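Folding paper, week whatever it is now

So the gripper can fold paper! Sort of. It can put a crease in a sheet and the crease stays where I wanted it, give or take, and I have been grinning since Wednesday.

For anyone new: I've been building a small arm on the kitchen counter since June, with a lot of help from the people at the Ledamden shared workshop, where I print the parts that are too big for my own machine. The arm is called Flevau. It has two fingers, a wrist camera, and a wiring loom I'm not proud of. It started out picking up blocks, then pegs, then teaspoons, and then Yvonne Hollis asked if it could do origami. She was joking. I went home and bought a packet of colored paper.

Paper is hard in a way blocks never were. A block sits there and waits for you. Paper slides, it curls, it sticks to the sheet underneath, and if you press too hard the finger just shoves the whole pile across the counter. My first fingers were bare printed plastic and they had no grip at all (they polished the paper very nicely). Roy Kettle had a strip of black rubber left over from a door seal and told me to wrap it right around the edge and under the tip, so the finger still has rubber touching when it comes in at an angle. I cut 14 pads before I got a set that fit properly. The yellow is just the filament I had the most of, but I've grown very fond of it.

The other change was grip force. I had it set to 70 percent of what the motors can do, because that was right for the pegs, and I never thought to touch it. Down at 50 it's a different animal. It closes softly, the pads settle, and the paper comes along with the fingers instead of crumpling between them.

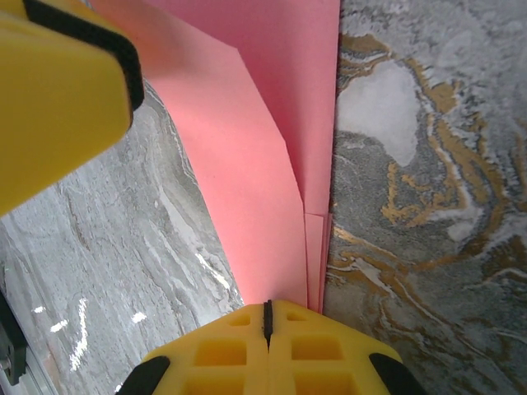 Lorraine Staniforth
Builds Flevau, writes this blog

The pink paper has been my favorite for testing. Creases show up well on it, and the camera has a much easier time finding a pink edge on gray marble than it ever did with white. The shine off the marble is still a nuisance. Bright glints look a lot like paper edges to my little edge finder, and I've watched it head confidently for a reflection more than once. I've tried turning the exposure down, which helps in the evening and does nothing much at lunchtime. Reece Horrocks thinks I should stop fighting it and throw away anything too bright and too small to be a sheet. That's next on the list.

What I still can't do is pick up one sheet from a stack. It takes two, or three, or it takes the top one and drags the next one halfway with it. Gareth Cropper suggested pushing the near edge a little so the top sheet buckles, then pinching the bump. I tried it by hand with my own two fingers and it's lovely. The arm has managed it 5 times so far, and each time I made a noise that scared the cat.

I'll put the new finger files up once I've fixed the screw hole on the left one, which is a hair too tight and splits if you're impatient. If you've got a cheap way to feel how hard a fingertip is pressing, please leave a comment. I have a drawer full of sensors and so far I've only managed to make them measure the temperature of the kitchen.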